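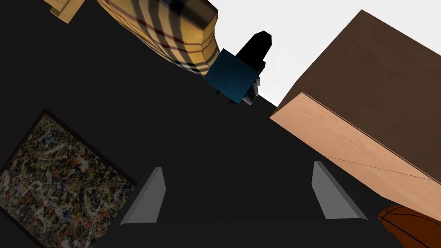 Simulator view, open gripper with the painting to its left and the cardboard box to its right.

Ciltudley Makers' Circle, minutes of the January meeting

Present: Afroza Jayasinghe (chair), Habibur Ekanayake (minutes), the usual back row.
Apologies: none received, though several are owed.

1. Last minutes
Approved after "robust exchange" was changed to "exchange."

2. Visit to Bolari open day
Afroza reported. The group got the simulator demonstration, run on a package called Akanda. Members who had come to see metal were given chairs and a large screen. The objects on the virtual table included a basketball, a blue cube and something in yellow plaid that Habibur took for a cushion and Afroza for a canister. The matter was put to a vote and tied.

Our host said the program had 2952 practice grasps on record, of which 68 were done by visitors. Afroza added one to the visitors' total and would like it minuted that she asked for the cube.

Habibur asked who chose the painting, which is all drips and splatters. The host said it came with the object library. Habibur asked what it would cost. It does not exist.

3. Costs
Minibus came to 400, against a budget of 75 set before anyone had phoned the minibus firm. Carried forward, with feeling.

4. Return demonstration
Bolari offered to bring a laptop to us. Accepted. Hokex room to be booked if the projector can be found.
Action: Afroza to book. Habibur to look for projector, again.

5. Any other business
The biscuits at Bolari were better than ours. Noted.

Closed 9:10 p.m.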